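3 min read

Is the festival cut of Policarpio different from the one in theaters?

Posted by Jerome Tan

I saw Policarpio at a festival in September and went again last week when it opened near me. The ending felt shorter. I remember a long take on the ferry after the brother leaves, and this time it went almost straight to the credits. The theater listed it at 8 minutes less than my festival program did. Was it recut, or did the festival count an introduction in the running time? I'd also like to know which version will be on the disc.
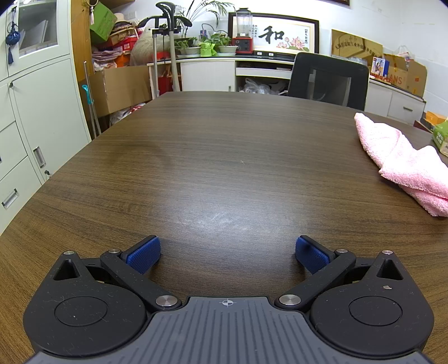

Honeylyn Macapagal | November 18, 2019 | 73 posts

It was recut. The director talked about it at the screening I went to. The distributor, Unero, asked for a shorter version and she agreed to trim the ferry scene and one dinner scene in the first half. The music over the credits is different too. At the festival it was a piano piece, and in the release it's the song from the wedding.

Festivals don't normally count introductions in the running time, so your program was probably right. I liked the long ending better, but the dinner scene was slow and I didn't miss it.

As for the disc, Unero has only announced the theatrical version. Their last two releases had deleted scenes as extras, so the ferry take may turn up there.

betari

didnt notice any difference but I only saw it once. good movie, the father was the best part

Panier | 1076 posts

Check the running time on the store page before you order. Import discs sometimes use the festival master and the back cover doesn't say so. If you find one, look at the region code as well. I bought an import of her first film and it wouldn't play on my machine.

This site uses cookies. By continuing to browse you accept our use of cookies. OK

Contact us | Copyright 2019 | Back to top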